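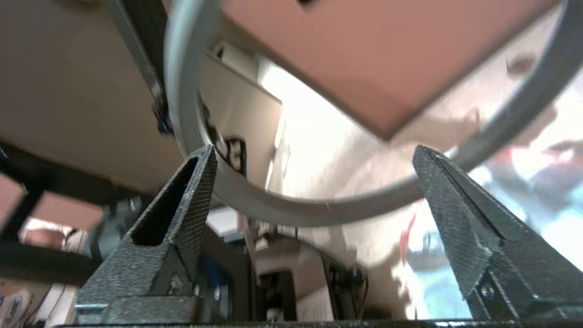
4. Rings, Handles and Rims: What Curved Things Ask of a Shelf

Flat things are easy to put away. A tray, a board or a panel has corners, and corners tell you where the thing stops. Our third round of home visits was given over to objects that have no such stopping point, and it turned into the part of the study we enjoyed most. A hoop looks different from every side. Seen from low down it becomes a big open loop, and the panel behind it shows through the middle as if the hoop had claimed that space for itself (Figure 4). Much of what follows is about that claimed space, and about how people give it up or fight to get it back.

Figure 4. A pale gray ring with a flat, band-like profile, seen from below against a salmon-pink panel.

4.1 What we asked people to do

The visits took place in December, in homes recruited through the Imis housing list. Hashini Siriwardena ran the mornings and Dinesh Jayasinghe the evenings, when kitchens are at their fullest and most interesting. Each of the 30 households picked out the curved things they used at least once a week and put them away twice: first in their usual spot, then in any spot they liked, with the Rusura shelf set standing open beside them. We logged 342 placements in all. Talking was welcome, and people talked a great deal (our transcripts are a delight, and we plan to publish a longer set of them).

We sorted the objects by the kind of edge a hand meets first. A ring has an edge everywhere, and you can take hold of it at any point. A handle has one good place to hold and several poor ones. A rim is the hardest of the three, especially a clear one. Antoniuk's earlier scheme sorted household goods by volume, which works nicely for boxes and jars. It puts a hoop and a dinner plate at opposite ends of the scale, though, and in our visits people quite happily kept the two together, one leaning inside the other.

4.2 Rings

People love to hang rings. Given a free choice, 13 households moved at least one ring from a drawer to a hook, a knob or the corner of something else, and several were visibly pleased with themselves. A panel corner works surprisingly well for this. The ring slides down until the two straight edges catch it, and it stays put as long as the panel does. The trouble comes later, when the panel is wanted and the ring has to come off first. One participant called this "paying the toll," and we have used her phrase in the lab ever since.

Narrow, flat-banded rings also nest. A set of them takes hardly more room than the largest one alone, which makes the drawer a better home than most people expected. When we pointed this out after the second placement, quite a few went straight back and tried it!

4.3 Handles and clear rims

The second group gave us our richest material. A dark, thick handle beside a transparent rim is a lovely study in contrast: the eye goes to the handle at once, and the rim is easily missed until the light catches it.

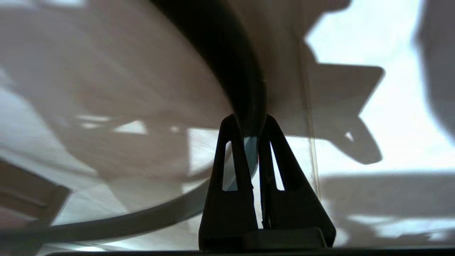
Participants reached for dark handles quickly and with confidence, and slowed down near anything clear. Many ran a fingertip along a plastic rim before lifting it, even in their own kitchens, with pieces they had owned for years. We think this small checking touch deserves far more attention than it has had. It was there in homes with bright light and in homes with dim light, and with young hands and old ones.

It also shaped where things went. Clear pieces tended to be stored upright against a wall or at the front of a shelf, where an edge shows as a thin bright line. Those that lay flat were often forgotten, and two families found lids they had already replaced. Handled pieces, on the other hand, went deep into cupboards with the handle turned outward, so that the hand could find it first.

4.4 Spacing

Using the Zirkel template, we measured the gap left around each curved object on shelves 700 mm wide. We had expected people to leave the most room around the biggest pieces. They left it around the ones that were hard to grip, whatever the size. A small rim with no lip got a generous clearing, and a large hoop was pushed up against its neighbors without a second thought. We were thrilled to see this pattern hold in both the usual and the free placements, and Section 5 takes it up again with the measurements for stacked pieces, where the gap runs upward and the shelf above starts to matter.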